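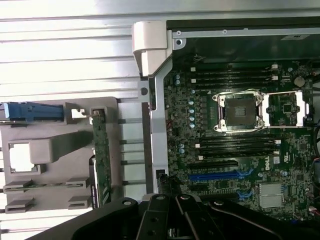

月曜、作業ノート。九月なのに作業部屋がまだ暑い。窓を開けると埃が入るし閉めると蒸すしで、結局午前中は半開きでごまかした。

今日の続きは例の製図用ワークステーション。先週アマドが「メモリエラーで起動途中に止まる」と書いた付箋を貼って棚に戻していたやつで、Pralmontから戻ってきたまとめ便のうちの一台。社内ではずっと「Pralmontの2号」と呼んでいるので、このノートでも2号で通します。

まず側板を外して横に寝かせ、メモリを全部抜いて、CPUも外した。ここまでで朝のコーヒー一杯分。ヒートシンクが固着していて、これがいちばん手間だった。グリスがカチカチの灰色の粘土になっていて、ねじを全部緩めても動かない。こういうときに真上に引っぱると、LGAでもソケットごと持っていきそうな嫌な手応えがあるんですよね。左右に少しずつひねって、待って、またひねって、を繰り返す。前にロデルがドライヤーで温めてから外していたのを思い出して真似してみたら、二回目のひねりで「ぺりっ」ときた。あの音、好きです。

外したCPUは無水エタノールと不織布で拭いた。刻印が読めるようになるまでが長い。綿棒は繊維が残るから使わない派です(ジャネルは綿棒派。ここは永遠に分かり合えない)。拭いたらすぐトレーに入れて蓋。机の上に裸で置かない。去年それで肘をやったのは私です。

さて本題のソケット。ロードプレートもレバーも起こしたままにして、斜めからライトを当ててピンを見ていく。コツとしては、真上から見ても何もわからないので、光のほうを動かすこと。ピンの列の反射がきれいに揃って流れていけば大丈夫で、曲がっているのがあるとそこだけキラッと遅れて光る。四方向から見て、最後にルーペ。見るときは息を止めるんだけど、止めすぎて頭がくらくらする。結果、曲がりなし。ほっとした。埃がひとかけ角のほうに乗っていたので、ブロワーで飛ばした。エアダスターの缶を逆さにして液を吹いたら目も当てられないので、ここは手押しのゴムのやつ一択です。

メモリスロットはソケットの上下に四本ずつ分かれて並んでいる配置。この手の基板に慣れていない人は、ここでまず番号に悩むと思う。基板の印字は小さいし、上の組と下の組で若い番号の始まる側が逆になっている機種もあるし。2号については側板の裏のシールに図があって助かった。助かったけど、シールの図が寝かせた向きと九十度違う! 首を曲げて読みました。次の人のために、寝かせた向きで描き直した図を作業指示のバインダーに挟んでおきます。

スロットの掃除は、

・まずブロワーで奥の埃を出す
・接点復活剤はスロットに直接吹かない。どうしても使うなら、古いメモリの端子に薄くつけて二、三回抜き差しし、よく拭く
・白いクリップの根元は埃がたまりやすいので、柔らかい刷毛を一往復

下の組のほうが明らかに汚れていた。筐体を立てて使うときの空気の流れのせいなのか、単に前の置き場所が悪かったのか。綿埃というよりフェルトみたいになったのが出てきて、ちょっと感動した。アマドに見せたら「捨ててください」と言われた。捨てました。

次、抜いたメモリの側。端子を消しゴムで磨く人がいるけれど、うちではやめることになったはず。砂の入っていない白い消しゴムなら平気という説もあって、私も昔はやっていたので強くは言えない。でも消しかすがスロットに入ると掃除が一からやり直しになるし、金めっきも薄くなるし、いいことがあまりない。アルコールで拭くだけで十分きれいになります。拭いた布に茶色い筋がついたのが一枚だけあって、こいつが怪しいとにらんでいる。マスキングテープに「?」と書いて貼った。推理小説ならここで貼られたやつは犯人じゃないんだけど。

電池も測った。基板の端のボタン電池、テスターで測ったら下がり気味。交換する。こういうときの300円をけちって、後から時計がずれる、BIOSの設定が飛ぶ、と呼び戻されるのが一番高くつく。換えた日付は電池に油性ペンで書くのがうちの流儀だけど、字が太すぎて毎回つぶれる。細いペン、誰か引き出しに戻してください。

CPUの補助電源のコネクタも、ついでに抜き差しして爪のかかりを確かめた。問題なし。コンデンサは一通り頭を眺めて、膨らみや液漏れらしきものは見つからず。ただ、見た目が平らでも容量が抜けていることはあるので「見た限りは」と書いておく。オーレリアンに言わせると、見た目で判断していいのは果物だけだそうです。果物もだめだと思う。

側板の蝶番まわりの話。2号は樹脂の白いブラケットが筐体の角にかぶさる作りになっていて、ここに無理な力をかけるとすぐ割れる。同じ型の1号はこれが割れて届いた。今回は片手を添えながら、開く方向を確かめて動かした。固いと思ったら力を足さずに一度止めること。固いのにはだいたい引っかかりがあって、今回はケーブルの被覆が挟まっていた。傷はなし。割れた1号のほうは、Caseckに部品の問い合わせを出したら単品では出ないとのことで、セット価格の見積もりが来た。340個単位。いりません! ラミルが3Dプリンターで作れないか寸法を取っていて、試作の一個目は肉が薄くて、指で押したら白くなった。二個目待ち。

昼はラミルとGatchalianの食堂。日替わりが煮魚で、午後の細かい作業の前には脂っこくなくてちょうどよかった。食後に手を洗って、ちゃんと乾かしてから作業再開。ハンドクリームは塗らない(指紋より始末が悪いです)。

午後。まず拡張スロットのほう。青いのと黒いのがあって、青いほうにグラフィックカードを挿すと思い込んでいたけど、色の意味はメーカーごとにばらばらなので、これも図を確認。ついでに、カードを抜いたあとのスロットも刷毛で掃いた。挿しっぱなしだったほうは中がきれいで、ずっと空いていたらしいほうが埃だらけ。使わないスロットほど汚れる。蓋がほしい。うちには前にBrikbyで買った静電気対策のカバーが箱で残っているはずなんだけど、箱はあって中身が輪ゴムだった。誰だ。

ここで一度CPUを戻す。置くときは切り欠きを合わせて、まっすぐ下ろして、手を離す。滑らせない。押さない。ロードプレートを倒してレバーを下げるときの「ぎゅ」という抵抗が、何台やっても怖い。あれで正常なんだけど、体が信じてくれない。初めての人には必ず横で「それで合ってるよ」と言ってあげてください。私はジャネルに言ってもらって、ずいぶん救われました。

グリスは中央に米粒大。前に塗り広げる派と議論になって、両方やって負荷試験の温度を比べたことがある。そのときはどっちも最高59度で、議論がうやむやになった。今回は楽なほうで。ヒートシンクのねじは対角に少しずつ、指で回らなくなったらドライバーで軽く止まるまで。片側だけ先に締めきると、またエラーの原因を自分で作ることになる。メモリエラーだと思っていたら、ヒートシンクの片締めでソケットの接触が悪くなっていた、という機械に前に当たったことがあるのです。2号も外す前のねじ、一本だけ妙に緩かった。怪しい。マスキングテープの「?」の容疑が少し薄まった。

メモリは一枚だけ挿して起動テスト。挿す場所は図の一番の場所。両端のクリップがぱちんと起きるまで。片側だけ起きて満足しがちだけど、必ず両方見る。

電源投入。ファンが回って、しばらく黙って、ビープ。画面が出た。よしよし。

そこから一枚ずつ足していくという地味な作業に入る。足す、起動、認識を見る、落とす、コンセントを抜いて待つ、足す。面倒だからといって二枚ずつ足すと、こけたときに結局全部ばらすことになる。待っている間にこのノートを書いているので、今日は長いです。

「?」のやつは最後に回した。入れたら、普通に立ち上がった。え、立ち上がるの。夕方まで見ていたけど止まらない。推理小説のとおりでした。いや、まだわからない。今夜はメモリテストを回しっぱなしにして帰る。9周通ったら合格にしようとアマドと決めた。部屋のエアコンは切れるので、側板は閉めて、いつもの姿勢に立てて、排気の前に物を置かないように段ボールをどかした。張り紙もした。「試験中 電源さわらないで」。前回は「試験中」だけ書いたら、親切な人がモニターと一緒に本体まで切ってくれたので。

気づいたこと、散らかったまま書いておく。

無水エタノールの瓶が残り少ない。注文お願いします。不織布はまだある。

ねじの皿。磁石つきの皿はとても便利なんだけど、どこの穴のねじだったかは教えてくれない。今回は紙に筐体の絵を描いて、その位置にねじをテープで貼った。オーレリアンが通りがかりに「それは馬か」と聞いてきた。筐体です。絵はともかく、戻すときに一度も迷わなかったので、この方式は続けたい。

リストストラップの線が短い。寝かせた筐体の奥に手を伸ばすとぴんと張って、外れて、外れたことに気づかない。長いのに換えるか、クリップの場所を机の手前に移すか。とりあえず明日、手前に移してみます。

ライトはアームの首がまた緩んでいて、ソケットを見ている最中にゆっくりお辞儀してきた。ソケットの上でお辞儀されるのは心臓に悪いです。締め直したけど、ねじ山が甘くなっている気がする。

ソケットの保護カバーの在庫も、引き出しを全部見たけど形の合うのがなかった。CPUを抜いたまま昼に出るときは清潔なトレーの蓋を伏せてしのいだ。ちゃんとしたカバーがほしい。保管中の基板には絶対に必要なものなので、電池と一緒に注文リストに書きました。

明日は朝いちでテスト結果の確認、通っていたらグラフィックカードを戻して製図ソフトの立ち上げまで。だめだったら「?」だけ抜いてもう一晩。

コメント

ラミル:ブラケットの二個目、できました。厚くしたら今度は角にはまりません。三個目いきます。

ジャネル:綿棒は繊維の残らない工業用のを使えばいいんです。今度一袋置いておくので試してから文句を言ってください。あと対角締めの話、新しい人向けの手順書にも入れたいので文章もらいますね。

ロデル:ドライヤーは弱で。強でやると周りの樹脂が先に柔らかくなります。それと細いペンは私の机にありました。すみません、戻しました。

アマド:朝見たら7周目の途中、エラーなしでした。張り紙は無事です。輪ゴムの件は知りません。

オーレリアン:馬の絵、バインダーに挟んでおいた。

ロデル:見ました。脚が五本ありませんか。

筆者:一本は電源ケーブルです。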